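## Sideline Injury Log: Setting Up Before the Season

This section covers the Gevar tablet app as used by the Irkport athletic department. It assumes the app is already installed and that you have a staff login. If you don't have one, ask Eliseo Cervantes in the training room.

Last revised February 9, 2026.

### Load the roster

1. Open Gevar and tap **Teams**, then **New Team**.
2. Enter the team name exactly as it appears on the league schedule. Laing, the scheduling system, matches on the full name and will skip a team if the spelling is off.
3. Tap **Import Roster** and choose the file exported from Laing. The import accepts up to 200 players.
4. Check the jersey numbers. Players who share a number in spring practice show up in yellow and must be given a letter (13A, 13B).
5. Tap **Save**. The roster is now locked for coaches and open for training staff.

**Note:** Walk-ons added after March have to be entered by hand. Use **Add Player** on the roster page and fill in the emergency contact before anything else. The app won't save the entry without it.

### Set up the practice report

The practice report is the form you fill out on the sideline when a player leaves a drill. Set it up at a desk before the first practice, with the tablet on wifi.

1. From the team page, tap **Reports**, then **Practice**.
2. Pick the fields you want. The default list is long. Most of our staff keep body part, side, drill, surface and time off the field.
3. Set **Status** to show four choices: Full, Limited, Out, Under Review.
4. Turn on **Require Initials**.

A report stays in draft until someone on the training staff signs it. Coaches see the status only - they don't see the notes. Drafts older than 2 days go to the head trainer's list and stay there until they are signed or deleted.
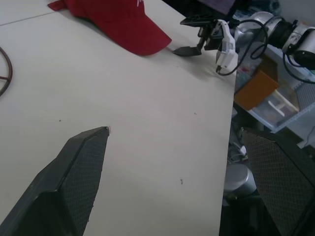 ### Pair the sideline tablets

Each field uses two tablets, one at the bench and one with the trainer who walks the drills. They sync through the Bornar hub, so the hub needs to be on first.

1. Plug in the hub and wait for the steady green light.
2. On the bench tablet, go to **Settings > Devices** and tap **Host**.
3. On the second tablet, tap **Join** and type the 4-digit code from the bench tablet.
4. Send a test report from each one. Delete both tests afterward, or they will count in the weekly total.

**Caution:** Do not change the host during a practice. Unsent reports on the old host can be lost. If the bench tablet runs low, put it on the charger and keep working from the other one.

**Caution:** The app is a record only. It does not clear a player to return. A player marked Under Review stays out of contact drills until the head trainer changes the status in person.

### If the tablets stop syncing

- Check that both show the same team and the same date.
- Turn the hub off, wait for the light to go out, and turn it back on.
- If that doesn't work, write reports on the paper cards in the kit and enter them after practice, using the time written on the card.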